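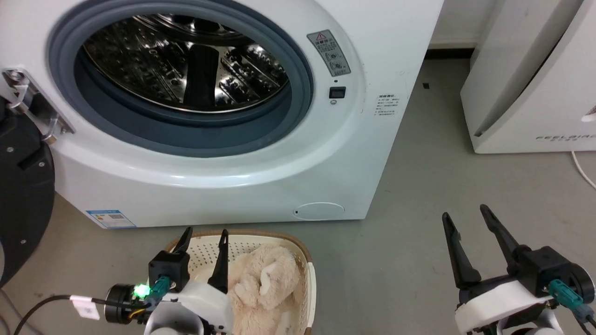
Doina Dervishi

Hi, I'm Doina, and Prutau is my company. Well, mine and Wiesława Wasilewska's, but she'd rather write code than web pages, so you get me!

We look after Postgres databases for small software teams. Backups, upgrades, failover, the slow query that only shows up at month end (you know the one). If your database lives on a couple of virtual machines that somebody set up years ago and everyone is a little scared to touch, we'd love to hear from you.

Search the site Search Go

Wiesława and I met at a hosting outfit where we shared the on-call phone, and we got pretty good at restoring things at three in the morning. One October we handed in our notice and set up on our own with 2 customers and a lot of shell scripts. Those scripts grew up into Negi, our backup checker. It takes your latest backup, restores it to a scratch server, runs your own test queries against it and emails you the result. We run it every night for 129 databases now, and I still read the reports with my coffee.

Our other tool is Nandance, which handles major version upgrades. It builds a replica on the new version, lets it catch up, then switches your app over when you say so. Wiesława wrote nearly all of it (I did the docs, so complain to me if they're confusing). The current release has 292 tests and she keeps adding more.

We're still just the two of us, plus a contractor in the busy months. You'll always talk to one of the people working on your servers, and we both answer the phone. We don't do Oracle, and we don't do Windows - sorry! For everything else, write to us through the contact form and tell us which version you're on and how big the thing is. Screenshots of error messages are welcome too.

We use cookies to remember your settings. Accept Decline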